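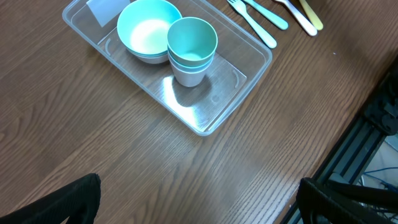 The Long Way Through the Psalms

A reading group in Zinska has spent two years on one book of the Bible, and its members are in no hurry to finish

The first thing you hear when you come in the side door of the church hall in Zinska, a little before seven in the evening, is pages. Everybody is hunting for the place where they stopped last time, and because hardly any two people in the group own the same Bible, everybody is hunting somewhere different. One woman has a pocket edition with print so small I couldn't read it at arm's length (she can, and she is a good deal older than I am). The man beside her carries a family Bible that came down from his grandmother and needs both hands and most of a lap.

They began in November, two years ago, with the plan of reading all the Psalms by Easter. Easter came and they were on Psalm 30. I asked what had slowed them down and got several answers at once, but the one I liked best was that Psalm 23 had taken five weeks, and that when the five weeks were up a few people had asked for a sixth.

The way they go about it is simple enough. Someone reads the psalm aloud, all the way through, and then there is a silence that feels very long to a visitor and apparently feels quite short to everyone else. Then a second person reads it from a different translation. After that you may say whatever you like, or ask a question, or pass. On the evening I visited, they spent most of an hour on the word "wait," which one member had always taken to mean sitting still and another had always heard as something closer to what you do at a window when your children are driving home in the snow.

I should say that I grew up with the kind of Bible study where there was a workbook, with blanks to fill in, and I was rather good at the blanks. I still have a soft spot for a well-made study Bible with its maps and its notes crowding up the margins, and plenty of these readers use one at home. But in the room they keep the notes closed until the last fifteen minutes, and I found I listened differently knowing I couldn't peek!

Word has traveled. There is now a sister group in Tandedura, across the river, which meets over breakfast and reads faster, and a third in Etim that sings each psalm before discussing it. The three get together every summer for a long afternoon of reading outdoors, taking turns until the light goes, and people bring far too much food.

Before I left, they settled on the next reading, and there was some cheerful grumbling about how long it was. Then someone put the kettle on, and the talk went back to the snow and the window for another half hour.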